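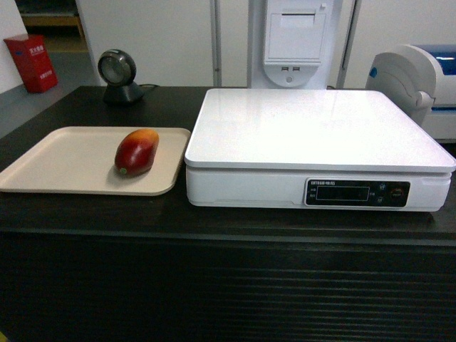
Die Einrichtung der Obst- und Gemüseausgabe im Lager Gorkside ist seit dem letzten Bericht bis auf zwei Punkte abgeschlossen. Der Ausgabetresen steht an der vorgesehenen Stelle und wird seit Anfang des Monats im Betrieb genutzt. Gewogen wird auf der weißen elektronischen Waage rechts auf dem Tresen, links davon hat die flache helle Schale ihren festen Platz, in die die Ware vor dem Wiegen gelegt wird, auf dem Foto eine einzelne Mango. Der Barcodescanner steht dahinter. Diese Anordnung wurde mit dem Team in Skikevbridge abgestimmt und soll dort übernommen werden.

Projekt: Frischeausgabe Gorkside
Berichtsstand: 16. Dez. 2023
Verfasst von: Polyxeni Sotiropoulos, Projektleitung Gretia

Mengen und Ausgaben

Im Berichtszeitraum wurden 3.676 Kilogramm Obst und Gemüse über den neuen Tresen ausgegeben. Der größte Teil kam vom Lieferanten Kokkinos, der Rest aus Restposten des Großmarkts. Die Lieferungen waren überwiegend pünktlich. Zwei Lieferungen mussten wir wegen Druckstellen teilweise zurückgeben, Kokkinos hat die Gutschriften bereits ausgestellt.

Für Waage, Schalen und Kabelführung sind Kosten von 1.804 Euro angefallen. Der Ansatz im Finanzplan wurde damit eingehalten. Die Rechnungen liegen dem Verwendungsnachweis bei. Eine Umwidmung von Mitteln beantragen wir für diesen Abschnitt nicht.

Arbeitsablauf am Tresen

Jeder Artikel wird einzeln oder im Bund gewogen und danach erfasst. Bei unverpackter Ware ohne Etikett wird die Artikelnummer von Hand eingegeben. Das dauert bei Mangos, Avocados und losen Zwiebeln noch zu lange. Eine laminierte Nummernliste ist bestellt. Fünf Mitarbeitende sind eingewiesen, die Einweisung der Aushilfen folgt nach dem Jahreswechsel.

Hallenboden und Rolltor

Die Verkehrsflächen sind nun gekennzeichnet. Vor dem Rolltor gilt ein Abstellverbot für Paletten und Rollwagen, auch für kurze Zeit.

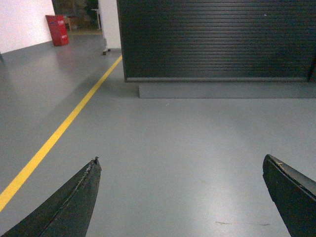 Gelbe Bodenmarkierung am schwarzen Rolltor, Halle Gorkside

Der graue Boden wird einmal täglich gekehrt und nach Bedarf nass gereinigt. Dunkle Streifen auf der Fläche werden bei der Grundreinigung mit bearbeitet. Die Wartung des Tors ist beauftragt, ein Termin steht noch aus.

Offene Punkte

Offen sind die Nummernliste für unverpackte Ware und der Wartungstermin für das Rolltor. Beide Punkte haben keinen Einfluss auf den laufenden Betrieb. Die zweite Rate der Förderung bitten wir wie vereinbart abrufen zu dürfen. Der nächste Bericht folgt im März und enthält auch die Zahlen aus Skikevbridge.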